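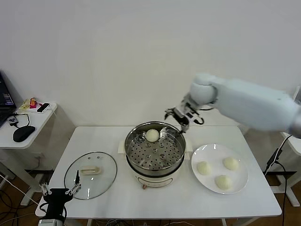
Beca Pumphrey's view, given when the group showed its first draft, was that nobody should move an order system to a new server without first knowing how long the old one takes to do a day's work. We had not measured it. Most of what follows was done after that remark, and the project changed a good deal as a result.

Moving the Order Database at Nallasden: Project Report
Group 4, Business Systems module
Bleddyn Ellis, Nest Wogan, Branislav Šimek
Supervisor: Dilwyn Mathias
2020-03-06

1. Background

Nallasden supplies catering equipment and spare parts to cafes, schools and small hotels. Its head office is in Zanham and it has a second warehouse at Lerkthorpe. Orders, stock and invoices are all kept in one database, on a server that sits in a cupboard behind the Zanham sales office. The package that runs on top of it was written for the company by a local firm and has been changed many times.

The company wanted to know if the database could be moved to a hosted server, and what would have to be done first. It did not ask us to carry out the move. Our task was to look at the data, try a move on a copy, and write down what went wrong.

Our contact was Beca Pumphrey, who answered our questions by email and let us sit in the office on two visits.

2. What we were given

We had a full copy of the database with customer names and addresses scrambled, a printed list of the overnight jobs, and a login to a test server. We did not have the source code of the order package. This limited what we could say about why some of the reports are slow.

There are 37 tables in the copy. The list of overnight jobs was out of date. Two jobs on it no longer run, and one that does run (the stock message to Lerkthorpe) was missing. We found it only when Nest was reading through the server log for something else.

3. Measuring the old system

This section was not in our first plan. After the draft meeting we asked for timings from the live server, and the company agreed to switch on logging for part of February. We took figures from the log for 28 days.

The main findings were:

The overnight run normally finishes well before the office opens. At month end it does not, and staff start work with the invoice job still going. They know this and leave invoice queries until later in the morning.

Searching for a part by its number is quick. Searching by description is slow, and it gets slower when several people do it together. The description column has no index.

Lerkthorpe staff see slower screens than Zanham staff. We had expected this to be the line between the sites, but the package also sends the whole stock list each time a screen is opened. On the Zanham network this is hardly noticed.

The last point matters for the move. If the server is hosted elsewhere, every user will be in the position that Lerkthorpe is in now.

4. Checking the data

Branislav wrote a set of checks and ran them on the copy before anything was moved. They looked for orders with no customer, stock lines with no part, dates outside a sensible range and parts entered twice under different numbers.

Duplicate parts were the largest group. Many come from the time when Nallasden took over the stock of Watkins, a smaller supplier, and loaded the Watkins parts list as it stood. Where both firms had sold the same part it now appears twice, with separate stock levels. Sales staff know the common ones by heart. A new member of staff would not.

We picked out 200 of the suspected duplicates and sent them to the sales office to be marked as real or not. The list came back with 100 marked as certain duplicates. The rest were a mixture of different parts with similar names, and lines that could not be settled without going to the shelf.

We did not merge any records. Merging changes the stock value, and Dilwyn advised us that this was a decision for the company's accountant.

5. The trial move

We did the trial three times.

The first attempt failed partway. The old database allows blank dates to be stored as zeros and the new one rejects them. We had seen these dates in our checks but had marked them as minor.

The second attempt ran to the end, but pound signs in the notes field had been changed to other characters. Bleddyn traced this to the character set used by the export tool. It was one setting, though it took most of an afternoon to find.

The third attempt ran to the end with matching row totals in every table. We then compared the month-end sales report from both systems. The totals agreed. The order of the lines was different where two customers had the same sales figure, and we do not think this matters.

6. Testing with users

We had hoped to have four people from the sales office try the test server. In the end two were free. Both entered a short set of made-up orders and looked up parts in their usual way.

They had no trouble with the orders. Both noticed that stock screens were slower to open, as section 3 suggests they would be. One said she would put up with it if the description search were faster. We added an index to the description column on the test server and she tried again, and the search was clearly quicker. The same index could be added to the live server now, with or without a move.

Two people is too few to draw much from, and neither of them works at Lerkthorpe. We would have arranged that visit earlier if we did the project again.

7. Recommendations

Add the index to the description column on the present server.

Ask the firm that wrote the package whether the stock screen can fetch only the lines it shows. Do not set a date for the move until there is an answer.

Settle the certain duplicates before the move and the doubtful ones at the next stock count.

Bring the list of overnight jobs up to date and keep it with the server log.

Keep the old server running, read-only, through at least one month end after the move.

8. How the group worked

Bleddyn set up the test server and ran the trial moves. Nest did the timings and most of the writing. Branislav did the data checks and the duplicates list. We met once a week and kept notes in a shared folder - the notes for the second trial are thin, and part of section 5 was written from memory.

The check scripts and the timing tables are in Appendix A. The marked duplicates list was returned to the company and is not included.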